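Choral Singing for Adults, Maletstead Evening Courses
Handout 3: Breath and the long phrase

Last time we sang the Calado evening hymn to the end of page 3. Several of you wrote to me that the second line is too long for one breath. It is long, I agree. In the Horach edition a comma stands after the fifth bar, but it comes from the editor and the old copy in Jollau does not have it. We will not breathe there.

Staggered breathing. Each singer takes air at a different moment, so the listener hears no hole. Please mark your own place in pencil. Do not choose the bar line, as your neighbour will choose it also. Leave the note softly, breathe, and come back more quietly than you left.

Vowels. When you breathe inside a word, do it on the vowel and never before a final consonant. The consonant at the end of the line belongs to all of us together, on my hand.

Exercise for home. Breathe in over 3 slow beats, then hiss on "s" over 20. If the shoulders rise, begin again with less air. Do this standing.

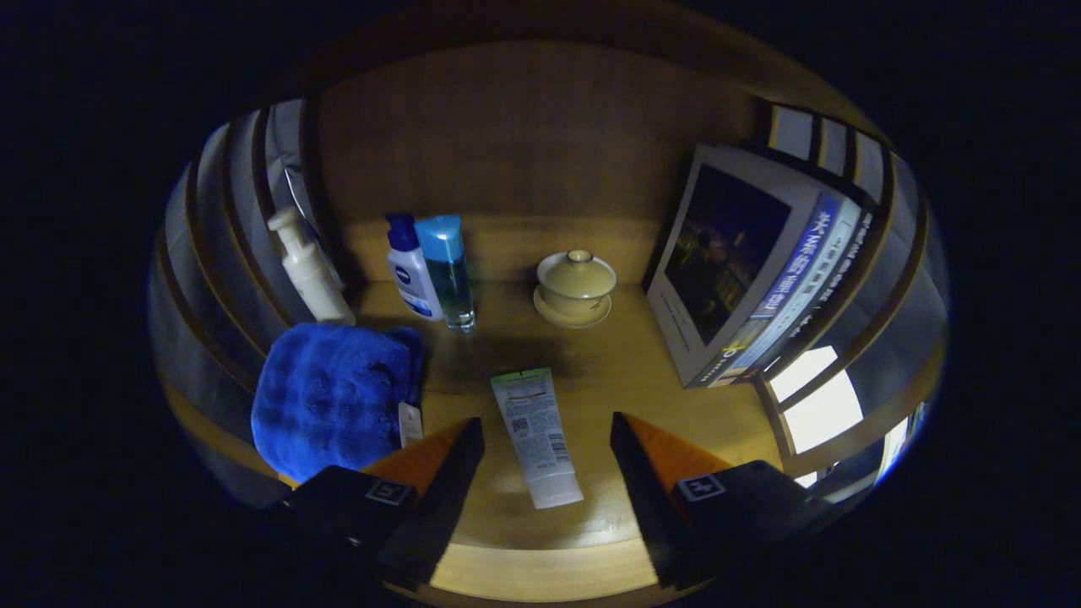

Altos and tenors have the most difficult place, in bar 73, where the two parts move one step from each other and stay so for four bars. Most choirs slide together here and the chord becomes muddy. Keep the distance. Think of the two black fingers with their orange pads, which stand apart so that the pale wood can be seen between them: the space must stay open for as long as the note lasts. Tenors, please sing this passage lighter than is printed.

For next time: learn the text of verse two by heart, and read the page on Latin vowels in the course book. The concert in December will be without piano, therefore we practise from now on with only the first note given.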